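## Folding on a table or on the bed?

**wanpen_w** - 19th January

Moving the ironing pile out of the bedroom and wondering if a proper folding table is worth the space. At the moment I fold on the bed and my back hurts after 20 minutes. What do you all use?

**Nitwood**

Table, always. A mattress gives under your hands and the creases go in crooked. Mine is an old desk with the drawers taken out.

**Pin-yu C**

Disagree. I've folded on the bed for 26 years and my shirts are fine. A table just collects post and mugs.

**Nitwood**

Then clear the mugs off. Height matters more than anything. If you have to stoop you might as well stay on the bed.

**michalis_k**

Corners matter too, if it's going in a small room. I had a square-edged one and caught my hip on it every time I went past.

**wanpen_w**

Good point about corners. And do you put the basket on the table or leave it on the floor?

**Pin-yu C**

Floor. Otherwise you lose half your folding space.

**Decha P**

On the table, at the back, and fold in front of it. Then each thing goes straight in and you don't bend down. I use a stiff plastic one with handles at the short ends - the soft ones flop over when they're empty. Trousers I lay flat near the front edge and smooth from both sides before the next fold.
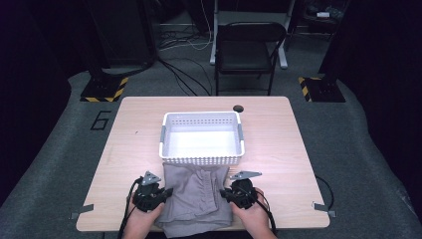

### Replies, page 2

**Pin-yu C**

Fine for one pair of trousers. Try it with a double duvet cover.

**Decha P**

I do those on the bed, so you can have that one.

**michalis_k**

Does the bottom edge of the clothes hanging over bother anyone else? I'd want them all on the table.

**Nitwood**

Doesn't bother me. Push them back a bit before you fold.

**wanpen_w**

Thanks all. I'll try the basket at the back on the kitchen table first and measure the height before I buy anything.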